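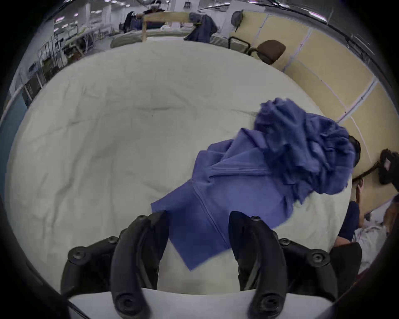
Blue-violet top on the big padded surface, before folding

Thread: Folding long sleeves on a padded surface, does it ever come out square?

pegbag_linda
Moved my folding to a mattress with a sheet over it because my back was complaining about the ironing board. Plenty of space, but the tops come out worse than before. The one I struggle with most is a blue-violet long-sleeved thing. I get the bottom half lying flat with a straight hem, then the shoulder end bunches up and I'm back where I started. It's going in a Laletti drawer unit, the narrow one, so the folds need to be the same width. Do I need a hard surface or am I doing it in the wrong order?

tworinse
Wrong order, I'd say. You're starting at the hem. Hold it by both shoulders, let it hang, then put it down with the hem landing first and the collar last. Give it 2 seconds to hang before you lower it. The sleeves are what drag the rest out of place, so get those straight before you touch the body.

marl_and_moss
Disagree about the sleeves. I leave them wherever they fall until the body is flat. If you sort the sleeves first you only move them again when you pull the sides out.

Mine at the same stage, one sleeve twisted up towards the far side and the other already folded along the left. Looks a mess but the body is most of the way there. 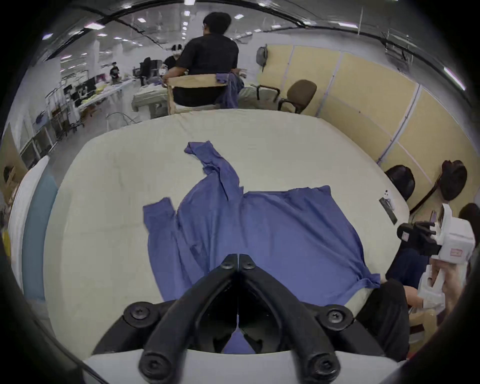
Re: Folding long sleeves on a padded surface

pegbag_linda
Tried both this morning. Hanging it first did help with the shoulders. Leaving the sleeves alone didn't work for me at all, the twisted one got trapped underneath and I had to lift the whole thing.

quiltedcorner
I don't think order matters half as much as what's underneath. Soft padding gives when you press on it, so you push a crease in while you're smoothing one out. I used to fold on a spare bed and went over to the Ernier table, which is 24 inches deep and hard all the way across. Much better.

tworinse
24 inches isn't enough for a long-sleeved top unless you do one side at a time.

quiltedcorner
I do do one side at a time.

saltmarsh20
Depends on the cover as well. A loose cloth moves with the garment. I've got a sage green one and it wrinkles in every direction as soon as I start, there's a ridge near the back that I never get rid of. You end up smoothing two layers at once. When I pull the front corner of the top towards me the rest stays in a heap on the right, same as Linda's. 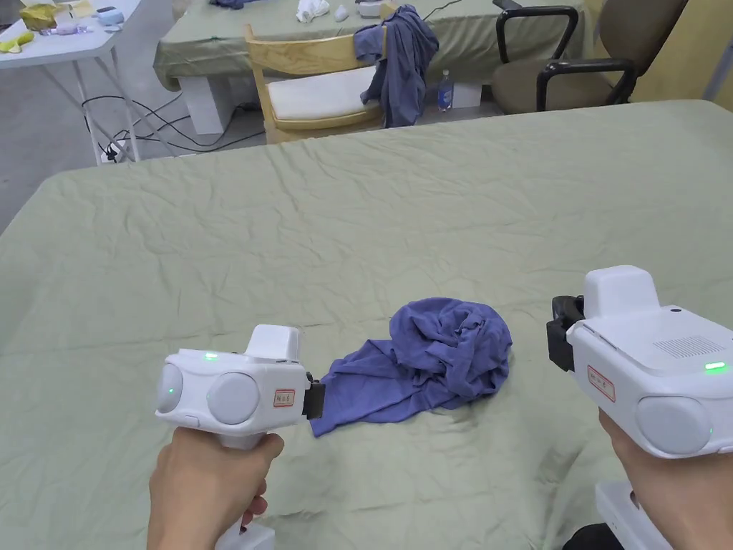
Re: Covers, fitted or loose?

marl_and_moss
Fitted, every time. Or tuck the loose one under tightly on all four sides. A Minhas sheet with the deep elastic does the job and washes all right.

quiltedcorner
Or no cover.

saltmarsh20
No cover means the top picks up whatever is on the surface. I'm keeping the cloth. I've ironed it twice and it makes no difference after a few shirts, so tucking it is.

pegbag_linda
The sheet I have is only slightly wrinkled so I'm not sure the cover is my problem. Do you all clear everything off between garments? I've been stacking the finished ones at one end and I wonder if the weight is pulling the sheet.

tworinse
Yes, clear it. Finished ones go straight in the basket. I do 20 or so in one go after the Jiddale drying rack is full and if I stack them on the folding surface they lean and fall over.

marl_and_moss
I clear mine too. I also run both hands out from the middle to the edges before the next top goes down, which takes no time. My cream cloth is badly creased all over when there's nothing lying on it, and I still get a decent fold.
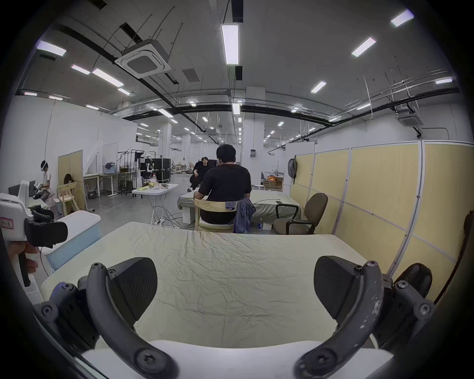
The deep creases do need to go, the fine ones I ignore. They don't show on a knitted top. On a thin cotton one they might, I haven't got many of those.

quiltedcorner
They show on thin cotton.

pegbag_linda
Mine is fairly thick with a stitched band across it, so I'll stop worrying about fine creases. Going to try hanging it first, sleeves second, sides last, with nothing stacked at the end. Will report back once the drawers are full.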